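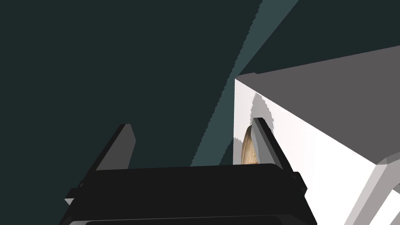
Urkby gripper pack for the Sikder sim: worth $20?

Home | Forums | Simulation | Reviews
Last updated: 2023-09-02

deltgate_dan
So I bought the pack last night and I'm kind of in love! My pick task has the little tan piece sitting right up against the white box, fingers open, and the black model looks great to me. Contact settings loaded first try too.

equintero
Looks fine, but look at the shadow on the box. Jagged! For $20 I want softer edges.

deltgate_dan
Elvia, come on, that's your render settings, the pack doesn't touch shadows.

endutwood
Disagree with both of you lol. I care about speed. I got 2,230 steps a second with the stock gripper and 2,095 with this one

equintero
ok that's a real complaint. Which version?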